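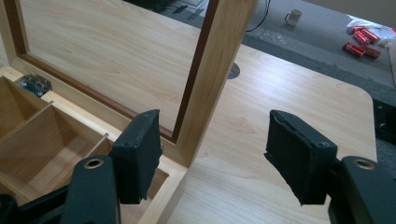
Gripper open over the table, divided box to the left with the lid up.

dmaurya
Trying to put a purchase list together for this year and I'd like some opinions before I send it up. We have two of the hand-held grippers now and want more people collecting at the same time. The task set is small stuff: opening and closing boxes, putting items into compartments, moving cans and mugs. My draft has four more grippers from Walell, spare finger pads, one more table and a box of props. Total budget is fixed. Am I missing anything obvious?

kestrel_44
Pads. However many you wrote down, double it. I can see the lower edge on the right one is a little frayed in your picture. Ours start like that. We pay 14 dollars a pair and keep a drawer of them.

dmaurya
I had six pairs on the list. What do you get out of a pair?

kestrel_44
Depends on the props. Wooden boxes with square edges are harder on them than cans are. I swap when the covering starts to lift at a corner. I don't keep a log.

ncuevas
I'd question four grippers. We went from two to six in October and the grippers were never the bottleneck after that. It was table space and people resetting the props between takes. Two of ours have been in the cabinet most of the time. I would buy two, and put the rest into tables and a second set of everything that goes on them.

hollis_p
Disagree with that. If one goes down for a week you lose a station. Spares that sit in a cabinet are doing their job.

ncuevas
One spare, sure. Not two or three. At 505 each that is real money for something on a shelf. The fingers and pads are what wear out, and you can stock those for a lot less.

hollis_p
The fingers are not the only thing that goes. We had a body crack at the handle and Walell took a long time to answer the email. I'm just saying get a lead time in writing before you decide on one spare.

dmaurya
Fair. I will ask them for lead times on bodies and fingers separately. Nayeli, which tables did you get?

ncuevas
Espinoza, the plain ones, 220 each. Light wood-look top. They come with or without the cable hole. Get it with the hole, like the one you have now. Whatever you buy, match the height of the old table or your data will have two setups in it.

bwt_lab
Is anybody still using the Drimik tables? We were quoted less for those.

kestrel_44
We have one. It wobbles when you lean on it. Fine for storage.

hollis_p
For the props, don't buy one of those ready-made kits. Thrift store boxes are good. Get different hinges and lids, some with dividers and some without. The only part I'd buy new is whatever you need identical copies of.

bwt_lab
I'd go the other way on that. We used thrift store props and when one broke we couldn't replace it, so half a task was stuck. Tasuvora sells the same wooden box year after year. Boring but you can reorder it.

ncuevas
Both. Reorderable for the main tasks, odd ones for variety. Also put shelving or bins on the list. Ours all lived on the floor until we budgeted for it.

dmaurya
OK, bins added. Revised list is three grippers, two tables, 14 pairs of pads, boxes from Tasuvora plus a small amount for secondhand. I'll post what Walell says about lead times when I hear back.

hollis_p
Three is reasonable. Ask about the handle too.

Related threads
Finger pad materials compared
Walell spare parts: who to contact
Table height for seated and standing collection
Splitting a budget between hardware and operator hours
Storage for small props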